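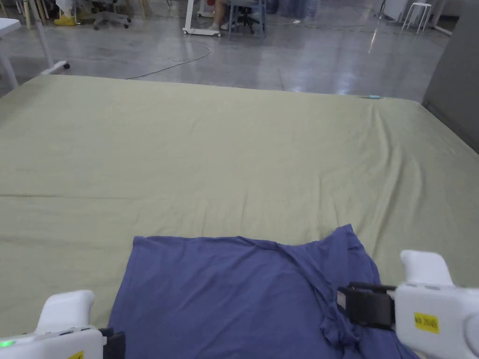 Fig. 4. T-shirt on the green sheet, partly rumpled.

Section 3: Folding T-shirts on the Flat Sheet

If you've come straight from Section 2, your sheet is already spread out and you're ready to go. I fold everything on a sheet these days, and I wish I'd started sooner! My kitchen table is too small and the bed is too squishy — a shirt just sinks into it and you can't get a decent crease.

A note on the sheet. Mine has fold lines in it from being stored, and I don't iron them out. Small wrinkles won't hurt anything. A big ridge right under the shirt will, so pull that one toward the edge before you start.

1. Lay the shirt down face down, with the collar pointing away from you. Don't worry if one side lands in a heap (one side always does).

2. Take hold of the bunched side and ease it outward. Go gently here. If you yank, the sheet comes along with the shirt and you get to do Section 2 all over again.

3. Find both sleeves. A twisted sleeve likes to hide underneath, so feel for the hem and turn it until the seam runs straight.

4. Smooth from the middle out to the sides with flat hands.

5. Fold one side in toward the center, then lay its sleeve back on itself so it stays inside the fold. Do the same with the other side.

6. Bring the bottom hem up to just below the collar, then fold in half once more. Turn it over and you're done!

Caution: Keep buttons, pins and open zippers off the sheet. I dragged a jacket across mine in February and put a snag in it that I still find with my thumb every single time.

Caution: If your sheet is on a smooth floor, don't step on it in socks. It slides.

Note for big loads: Canan Başaran, who tested these steps for me, likes to flatten 20 shirts in one go and fold them afterward. I tried it and lost track of which ones I'd smoothed, so I do mine one at a time. Either way works, and 30 minutes gets me through a full basket with the radio on.

Long sleeves need an extra fold at step 5. Those are in Section 4, along with hoodies — bring patience for the hoodies.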